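Speaker notes - Old medical books and what's in them
Plosthorpe Book Collectors' evening, Saturday, April 20, 2024

Start with thanks to Nathalie Dekker for the room and the projector. Say where the washrooms are.

Opening point. Most people come to medical books through the pictures. I came to them through a box of pharmacy ledgers I bought in March with no pictures at all. Hold up the first ledger. Pass it along, spine supported please.

The ledger. 427 pages, one hand for nearly all of it. Prescriptions copied out in abbreviated Latin, with the price in the right margin. Read the cough mixture entry, then the one for the horse. Pause here, people usually want to ask about the horse.

Condition. Boards detached, some red rot on the leather. I have left it alone. Kobe Maes will disagree with me on this and he can have his turn at question time.

Provenance. Stamp inside the front cover reads Bosman, Chemist. Bogdan Nedelcu found the shop in a trade directory, but only for one year. Anybody with a later directory, see me after.

Prices. Keep this short. Plain ledgers still sell for less than a decent lunch if the seller thinks they are account books. Mine was $29. A similar one with coloured labels pasted in went for $319. The labels make the difference - check that they are original to the book, and look for offsetting on the facing page.

Storage. Flat, away from the heater, acid-free tissue between loose leaves. No rubber bands. Don't tape anything. Washing bottles and jars is a separate matter and Ladan Tabrizi covers that after the break, so don't get drawn into it.

Questions, 20 minutes. If it goes quiet, ask who has a family recipe book with remedies in the back.
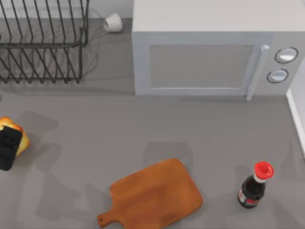
Break slide: dish rack on a grey counter (computer render)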